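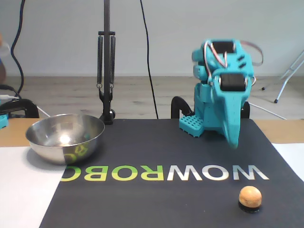 What should a student house look for in a gas alarm?

It should have a loud sounder, a test button you can reach without a ladder, and a sensor meant for the kind of gas you cook with. The Murow plug-in alarm has all of these, and after a month in a shared kitchen I would buy it again, with one reservation about the lead.

Search this site
Enter keyword
Go

Murow plug-in gas alarm: review
1/17/22

I rent a room in a hostel in Dillondale, a short walk from the college gate. The kitchen is shared by everyone on the ground floor and has a two-ring cooker that runs off a bottle. The landlord supplies the cooker and the bottle but no alarm, so I bought this one at Garcia, the hardware shop next to the bus stop.

The Murow comes in two versions, one for mains gas and one for bottled gas. The boxes are almost the same and it is easy to pick up the wrong one. Look for the small print on the side. Bottled gas is heavier than air and sinks, so the alarm for it goes low on the wall, near the floor. Mains gas rises, and that version goes up near the ceiling. The leaflet explains this clearly, with a drawing for each.

Fitting it took about 15 minutes. There are two screws and two wall plugs in the box, and the bracket doubles as a template for marking the holes. You will need your own drill. The unit clips on to the bracket and can be taken off again for cleaning.

The lead is too short. Ours only just reached the socket beside the fridge, and in the kitchen upstairs it would not have reached at all. The leaflet says not to use an extension lead, so measure before you buy.

When first plugged in it shows an amber light while the sensor warms up, then green. I pressed the test button and could hear it from my room with both doors shut. The leaflet gives 70 decibels for the sounder, which I had thought might be low, but it is a sharp tone and it carries. A heavy sleeper at the far end of the corridor might want something louder.

We have had one false alarm, when somebody cleaned the oven with a strong spray right next to it. It stopped once the window had been open for a while. Ordinary frying has not set it off.

There is no battery back-up. If the power goes off, so does the alarm, and in Dillondale that matters. The Torkilia model has a back-up battery but costs a good deal more, and Garcia did not have it in stock. They said to try again in February.

An alarm does not replace turning the bottle off at the valve after cooking, or changing the hose when it starts to crack. It does not detect carbon monoxide either, so that needs a separate unit.

Good: clear leaflet, simple to fit, easy to hear.
Bad: short lead, no battery, confusing boxes.

Related items
Changing a gas bottle hose
Torkilia smoke alarm: review
Questions to ask before renting a hostel room
Fire blankets for small kitchens
Which carbon monoxide alarm?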